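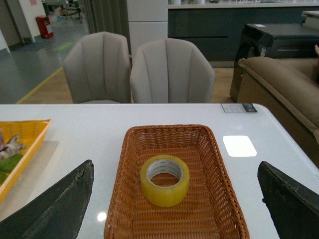

Vendonard's manual says the wrist camera on our cell needs recalibrating every 30 days. I don't buy it. The finger pads are scuffed and I'd blame those first, but the manual gives pads one line and calibration 13 pages.

So on Tuesday, July 16, 2019 I did it my way: new screws in the left finger, 10 slow open-and-close cycles, no software.
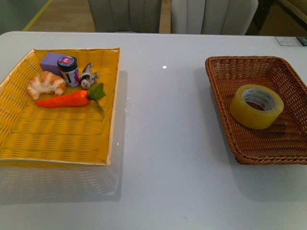
Denomik will sell you a pad kit for this. I'm holding off until August. The old pads have 2 good edges left, whatever the sales guy thinks.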